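**Gray bins with the metal bottom, mixed small stuff. how do you keep them from turning into soup**

**hollisbench** wrote:

ok so. moved all the packing room odds and ends out of cardboard and into gray bins, the rectangular open top kind, metal floor. Two rows of them, one behind the other. Thought it would fix my life. It did not

problem is the mixed bins. Single item bins are fine. It's the ones where returns and samples and "misc" go, you get a bottle and a box and a brush and some little thing and they all slide to one end the second you bump the bench. Then the small stuff gets under the big stuff and you're fishing.

Do I line them? divide them? smaller bins? Budget is 100 bucks for the whole lot, boss is not moving on that

---

**Marrow_Lane** wrote:

Divide. Always divide. Cut down corrugated plastic, two slots, done. I did 30 bins in one afternoon with a utility knife and a bad back.

---

**tessaquilt** wrote:

disagree w/ Marrow. Dividers are great till something long shows up and then you pull the divider out and it lives on top of the cabinet forever. Ask me how many I have up there

Liner first. Cheap ribbed shelf liner, the rubbery stuff. Stops the sliding and that's most of the complaint right?

---

**hollisbench** wrote:

yeah sliding is maybe 70 percent of it. rest is just too much junk per bin

what do you guys do about the floor being scuffed up btw. mine are all worn silver now, some came that way. does it matter

---

**Alper Özkan** wrote:

Doesn't matter. Worn is worn. Only matters if there's a burr, run a rag over it, if the rag catches you file it. I have Ullwood bins at the shop that look like somebody skated on them and they are fine.

More important question is what goes in together. I keep a rule for my mixed bins: a handful of things, one layer, nothing on top of anything. If it won't lay flat on the floor of the bin it goes in the next bin. So a typical one for me is a clear bottle, one boxy thing, a big brush, one or two little bits. And the empty bin sits right behind the full one so there's no excuse, you just reach over.

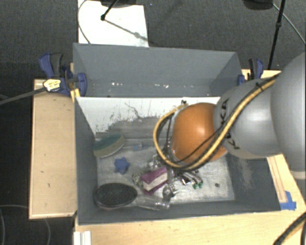

Also put the big brush in a corner. Always. Big flat oval things in the middle just act like a snow plow, every time the bin moves they push the small stuff into a pile. In the corner they stay put. Same with bottles, a bottle lying down wants to roll, so give it a neighbor. Boxes make good neighbors.

No divider, no liner. Cost me zero.

---

**Marrow_Lane** wrote:

One layer is a luxury. Some of us have 2,000 of these little things coming thru and a closet. You can't give everything its own parking spot

---

**Alper Özkan** wrote:

Then you don't have a mixed bin problem you have a closet problem

---

**Marrow_Lane** wrote:

lol ok fair. still. For anybody without the floor space dividers win. Stack stuff upright in slots, bottles standing up, they take up way less room. Laying a bottle on its side in a bin is a waste of bin

---

**pdk_returns** wrote:

standing bottles tip. then they leak. Then you're wiping shampoo off a metal floor on a Wednesday with the truck waiting. Lay em down.

Also purple boxes, blue boxes, whatever, label OUT. So you can read it from where you stand. Sounds dumb but half our picking mistakes were people grabbing a box by the color.

---

**tessaquilt** wrote:

pdk is right about the leaking. cap goes toward the high end if your bench isn't level (mine isnt)

Re liner, I priced it. A roll from Szilágyi's does 5 bins if you cut careful. Wouldn't buy the adhesive kind, it peels and then there's goo on a metal floor forever

---

**hollisbench** wrote:

cut 5 liners tonight from a roll I already had. big improvement on the sliding. Small star shaped things and those little rubbery bits still walk around but less

downside, the dark liner makes dark stuff vanish. Lost a black brush for ten minutes. It was IN the bin

---

**Alper Özkan** wrote:

This is why I leave the metal bare. Anything shows up on it. Blue, green, black, all of it. You look in and you see what you have. Clear stuff is the only pain.

---

**Marrow_Lane** wrote:

clear stuff is a pain on everything

---

**gwenna_r** wrote:

Hi, lurker, I do the sample cupboard for a toy and bath place. Couple things nobody brought up

- little loose pieces get their own tray INSIDE the bin. Jar lid, soap dish, anything. Mine is a Godard tin. Problem over
- don't fill past half. You can't get your hand in beside things and you end up knocking everything to get one thing
- sides matter more than the floor. tall sides = shadow = you miss stuff in the corners. Put a light over the bench before you spend anything on liner

The one layer thing works but only if one person owns the bins. With five people putting stuff back it lasts till lunch

---

**Alper Özkan** wrote:

Agree about the light. Agree about the hand room, you want space to come straight down on a thing without pushing its neighbor.

Disagree about the tray. A tray is a divider with extra steps. Small piece goes by itself, away from everything, open floor all around it. Easiest thing in the bin to pick up then.

---

**gwenna_r** wrote:

until someone bumps the bench

---

**Alper Özkan** wrote:

Bolt the bench

---

**pdk_returns** wrote:

we are now rebuilding his whole room lol

---

**hollisbench** wrote:

ok heres where I'm at

- liner in the bins that get carried, bare metal in the ones that stay on the bench
- brushes in corners. bottles down, box next to them
- half full max
- light: ordering one, the Tremau clamp one, eats a third of the budget
- spare empty bin behind each mixed one

No dividers for now, sorry Marrow. Will see how it goes by July, thats when we get slammed

---

**Marrow_Lane** wrote:

you'll be back. I'll save you some corrugated

---

**tessaquilt** wrote:

does the Tremau clamp fit a thick bench? mine is like a butcher block and the last lamp I got would not open wide enough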